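Desarrollo infantil, tema 4: tacto y exploración sensorial
Apuntes de clase. Profesora: Ayten Akyol

Se repite mucho que el niño que toca todo "aprende mejor". Conviene preguntar: ¿mejor que quién, y medido cómo? Un bebé que aplasta el plátano en la trona está explorando, de acuerdo. De ahí a prometer ventajas escolares hay un salto que los manuales para padres dan sin red.

Leer para el próximo día: Kabbaj, páginas 349-350. Ojo con la tabla, mezcla edades.

Las cajas sensoriales (Tomitz y parecidas) se venden como estimulación. ¿Qué aportan frente a un cazo y un puñado de arroz? El folleto no lo compara con nada. 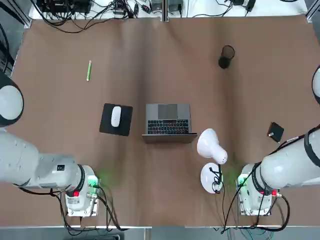

Brazos blancos y superficie marrón

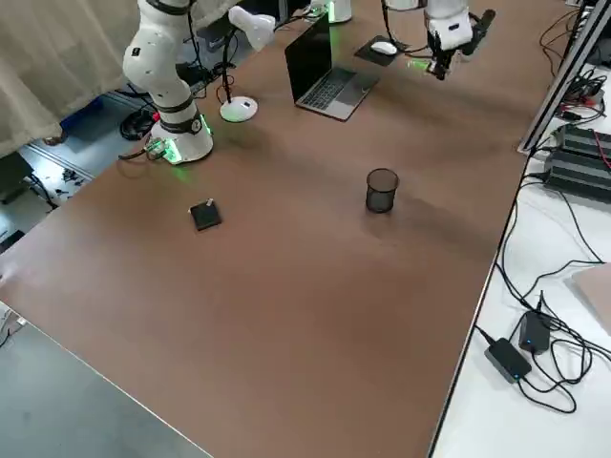 Tampoco me convence llamar "sensible" al niño que rechaza la arena. A veces no le gusta la arena y ya está.

Para entregar: cinco observaciones breves de un niño comiendo. Anotad lo que hace, sin adjetivos.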